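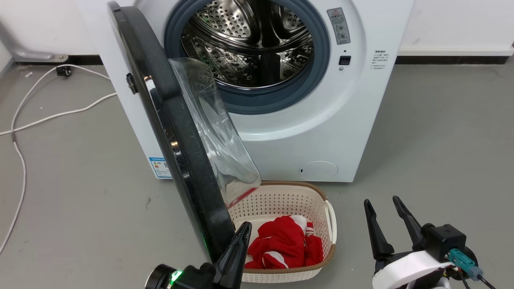
The washer, door open.

Murray Doolan inherited his aunt's house in Gandance, along with 1036 letters from a man named Clem Rutherford, tied in bundles and stacked in the linen closet. Murray had hoped for silver.

He read the first one standing up. Clem had written to say the plums were in, and did she still have his ladder.

The second was about the ladder.

By December Murray had moved a chair into the hall. His sister Saskia called from Lascombe to ask when he planned to list the house, and he told her there was a legal matter to clear up first, meaning the ladder. Clem had now asked for it in 5 different tones, one of them in verse.

"Was she in love with him?" Saskia said.

"She had his ladder for thirty years."

"So yes."

Murray thought this was a leap. He did a load of towels, ate some crackers over the sink and went back to the chair. In the next bundle Clem had bought a new ladder - aluminum, very light, he didn't care for it - and offered to bring it over so she could compare.

Murray put the letter down and went out to the garage with a flashlight. The old ladder hung on two hooks behind the storm windows. Somebody had oiled the hinges.

On the top step, in pencil, his aunt had written: Do not return.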